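Ouellet crew starts training with two-armed robot before it reaches the building

PULLOSSKA - Ouellet, the building services company that cleans and stocks most of the medical offices in Pullosska, will put a two-armed robot on its night shift in November. The crew that will work alongside it has already spent several weeks with it on a computer screen.

The robot comes from Trinov. It rolls on a base, has a gripper on each arm, and will be used to move supplies between the storeroom and the exam room corridors, opening doors along the way. Before any of that happens in a real building, it is being run through simulated rooms in a program called Falero. Ouellet set up a screen in the break room so the night crew could follow the runs and comment on them.

Diane Paquette, the night supervisor, has been with the company for 20 years. She said the first thing she did was ask for the runs to be slowed down.

"They showed it to us at full speed and it was just arms," she said. "I wanted to see where it stops and what it's looking at when it stops."

The simulated rooms are plain. One that the crew has watched many times has a yellow checkered floor, gray walls and a paneled door in a wooden frame, with a second door across from it and a corridor past the gap. The view most often used is the one from the robot itself, looking out over its own white body toward the arms. 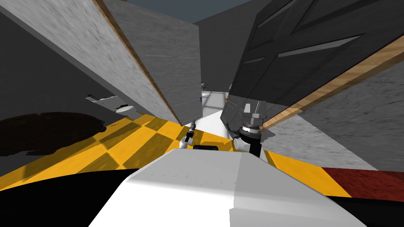 Doors take up most of the discussion. A night worker at Ouellet handles a lot of them in a shift, many with a cart in one hand, and the company's injury log shows more sore wrists and shoulders from doors and carts than from mopping or lifting trash. Management gave that as the main reason for choosing this job for the robot first.

Under the plan, the robot will take over the supply runs between 10 p.m. and 3 a.m. The eight people on the night crew will keep their hours. What changes is the order of the work. Until now each person has stocked his or her own corridor, walking back to the storeroom when something ran out. Once the robot is in use, one person per shift will load it and keep track of where it is, and the others will stay on their floors and unload when it arrives.

Paquette said that sounds simple on paper but takes some getting used to. The walk to the storeroom was also when people talked to each other.

"You'd run into somebody down there and find out the second floor had a leak, or that a doctor was staying late," she said. "We have to get that some other way now."

The crew has agreed to a short meeting at midnight, on paid time, for the first few months. They will also carry radios, which they had stopped using.

Workers were asked to send in notes on what they saw in the simulated runs. Most of the notes were about clearance. Several people wanted to know how much room the robot leaves when a door is partly open, since a mop bucket or a wet floor sign often ends up right there. One asked what it does at a change of flooring, where mats tend to curl. Those notes went to Trinov, and Ouellet says two have led to new practice rooms being built.

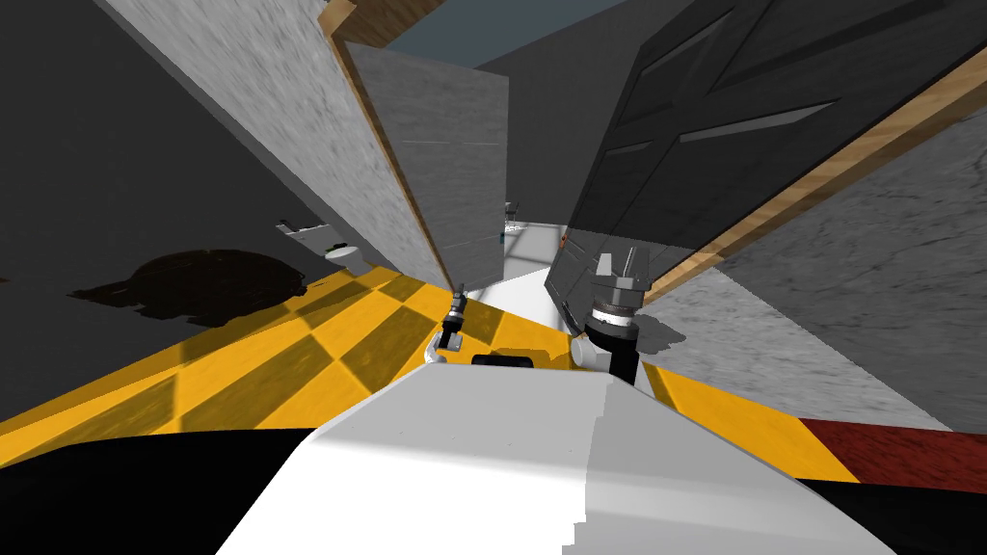 Will the robot replace anyone on the night shift?

Ouellet says it has no layoffs planned, and the agreement signed with the crew keeps all eight positions in place for the length of the trial. It does not cover what happens after that. Two workers who are close to retirement have asked what will be done with their positions when they leave, and the company has said it will answer before the trial ends.

The trial covers one building, a two-story clinic on the east side of town. There will be a single robot. If it gets stuck, the person assigned to it for that shift can stop it and move it by hand, and every member of the crew is being taught how. The training takes five hours, split into short sessions at the beginning of a shift so that no one has to come in on a day off.

Part of the training deals with smaller jobs than doors. Falero also has tabletop exercises, where the work is seen from just behind one gripper. In these the crew looks at how the fingers open and how close they come to an object before closing. There is not a lot of tabletop work in the plan for November, but the storeroom has a counter where items are set out for loading, and Ouellet would like the robot to pick from it eventually.

Paquette said some of her crew found those exercises more useful than the corridor runs. The practice table is a bare gray surface with only a few things on it, and it is easier to follow one gripper than two arms and a doorway.

"The table one I could watch with my coffee," she said. "The hallway one leans so much you want to hold on to your chair." 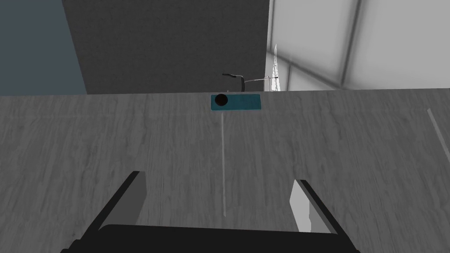
New duties, and a pay question

The person who loads the robot will also keep its log. That means writing down each time it was stopped, where, and who stopped it. The log is kept on paper for now, on a clipboard in the storeroom, at the crew's request. Copies go to Trinov at the end of each week.

Crew members asked for a higher rate on the shifts when they have that duty. Ouellet agreed to a flat amount per shift during the trial but has not made it permanent. The duty will rotate, and anyone who would like to be left out of the rotation can say so. So far one person has.

Day staff at the clinic will see little of the machine. It will be parked behind the storeroom before the first nurses arrive, and the corridors are supposed to be clear by then in any case. The clinic has asked that it stay out of rooms with patient records, and those doors will be left off its route.
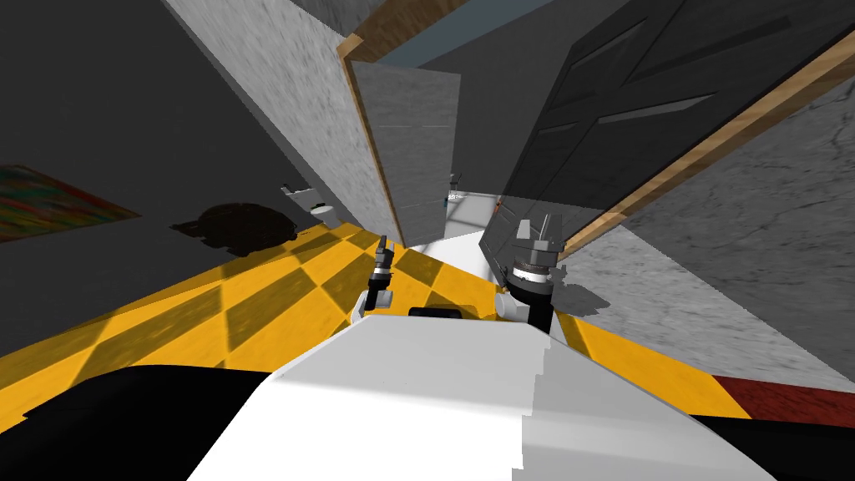

A walk-through of the real building comes next. Paquette and two others from the crew will go along the route with a technician and mark each door by how it opens, how heavy it is, and whether it closes on its own. Three doors on the ground floor are already known to stick in damp weather. Those will be propped open at night or fixed before the robot starts - the landlord has been asked for the repair.

Ouellet has used floor-scrubbing machines at the same clinic for years, and Paquette said the crew got used to those quickly. She expects this to take longer.

"A scrubber stays on the floor," she said. "This one goes through doors, and I have people on the other side of them."

The crew will meet with the company again after the first month of the trial to go over the log and the midnight meetings. Residents and clinic staff with questions can call the Ouellet office in Pullosska during business hours.

Related
Pullosska clinic extends evening hours
Ouellet wins cleaning contract for library annex
Night bus route to east side gets second stop
School kitchen tries out automatic dish line
Warehouse workers ask for say in new equipment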